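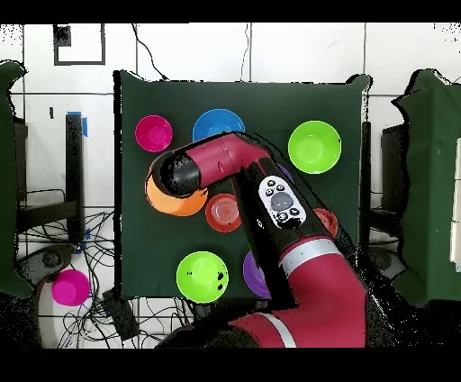

Hello all,

Sorry for the slow answer, Luzius — May got away from me, and I wanted to try your suggestion on the real arm before I said anything about it. I'll put your note here so the newer members of the list can follow along.

> On the bowl sorting: I think you are trusting the color mask too much. When the arm reaches over the board it hides part of a bowl, your script sees a smaller blob, and it decides the center has moved. Why not find all the bowls first with the arm parked, save the positions, and only look again after a bowl has been moved? Also, are you still using the Plekell library for the inverse kinematics, or did you go back to your own?
>
> Luzius Thaler

You were right about the mask, and I'm a little embarrassed at how long I spent blaming the lighting. With the arm stretched across the board, the blue bowl and the orange one are both partly hidden, and the purple one is down to a crescent. My script was taking the middle of whatever color it could find and calling that the middle of the bowl, so of course it drifted.

I've now split it into two passes, just as you describe. The arm folds back to its parked pose, the camera looks once, and every bowl gets a position and a color name in a little table. It adds 3 seconds per move, and I can live with that (I usually have a coffee in my hand anyway).

The reds are still giving me grief. There's a smaller red-orange bowl near the middle of the board, right beside the orange one, and the script likes to swap them. Red hue wraps around at the end of the scale, so I'm now accepting everything from 355 up through zero as red, and it helps with the true red bowl but does nothing much for the in-between one. The two greens behave beautifully, which surprised me, as I'd have bet on the lime and the neon getting mixed up. Maybe the dark green cloth gives them something to stand against? I'd love to hear from anybody who has tried a plain gray cloth.

To your other question, yes, still Plekell, version 2. My own solver worked, but it had a habit of taking the elbow the long way round, and one of those trips took a bowl clean off the board.

Elfriede Wallner asked me off-list whether the depth camera is worth the bother. My feeling is yes for bowl heights, but the edges are terribly speckled around anything dark or shiny, the gripper housing most of all. I throw away every point close to an edge before I fit the rim, and so far that has been good enough. Elfriede, if you still have your Sundus filter settings written down somewhere, would you post them?

The script is messy but I'm happy to send it to anyone who writes to me. Next I want to try stacking, small bowls into large ones, and I expect to be back here with questions very soon!

Warm wishes from the workshop,
Ostapchuk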